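Bench notebook, arm build, Drustside shared workshop
19 Dec 2020

Long evening, good evening, and I want to get it all down while I can still read my own scribbles from the back of the parts bag. The heat in the big room was off again so I worked in my coat until the soldering was done, and then somebody very kindly left the small heater pointed at our end of the bench (thank you, whoever you are, I owe you a coffee).

First the wrist. The Corident servo that went in back in March has been getting a little gritty at one end of its travel, and I had been putting off opening it up. I took it out, cleaned the gears, put in fresh grease and ran it back and forth for 208 cycles with nothing attached. The grit is gone as far as I can feel with a finger on the case. I did manage to drop one of the tiny case screws on the floor and spent far too long on my hands and knees with a flashlight, so now there is a replacement in there that has a slightly different head. It fits. If you open the case, use the smaller driver for that corner.

Then the cable. We all agreed the wrist camera cable was too short and we all went on using it anyway, me included! It's now the longer Zavham one, routed on the outside of the forearm with two loops of slack at the elbow. Please leave the slack alone even though it looks messy. With the arm folded all the way down it takes up nearly all of it, and I would much rather have a floppy loop than another connector pulled off the board like we had in the fall.

With the wrist back on I redid the zero. Servo reading at closed fingers came out at 1677, which is a bit off from the number written on the masking tape, so I wrote the new one underneath and crossed out the old one. The config file has been changed to match, and I kept a copy of the previous one next to it with "old" on the end of the name, in my usual elegant style.
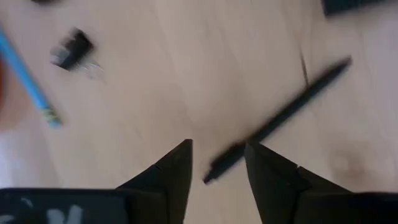
Finger alignment was the thing I really came in for. Since the last reprint I have had a feeling that the two tips don't meet squarely, and that when they close on something thin it gets nudged to one side before they have a proper hold of it. A thick block hides all that, so thin things are what we need to be practicing on. The black pen is a nice one for this, long and slim, and with its narrow end down between the tips and the rest of it slanting off up the table it asks a fair question about whether we are lined up or just lucky. The other thing I'm chewing on is the blur. The pen is smeared and the binder clip is a good deal worse, its wire handles gone to gray streaks, while the seam partway along each finger is still there to be seen. So for checking the fingers against each other I think I can use moving views, and for finding things on the table I'd like the arm to stop and settle before it looks. I've put a pause in the script, 4 tenths of a second to begin with, and we can shave it down later if everyone gets impatient.

For the tips themselves I have two ideas and no strong opinion yet. One is a thin shim behind the right finger, easy to try and easy to undo. The other is a reprint of both with the slot made a hair longer, so we can slide them into line and then tighten down. I lean toward the slot. The printer was busy with somebody's planter all night, so the file is waiting in the queue as job 101, please don't cancel it.

Oh, and the Lysenko power supply hums when the arm holds a stretched-out pose. It did it before the cleaning too, so I don't blame the servo. I want to put a meter on it next time.

Still to do:
Meter on the supply, arm stretched out and then folded
Shim test on the right finger if the print isn't ready
Try the clip and the pencil with the new pause in
Order more case screws, a whole bag this time
Bring my own flashlight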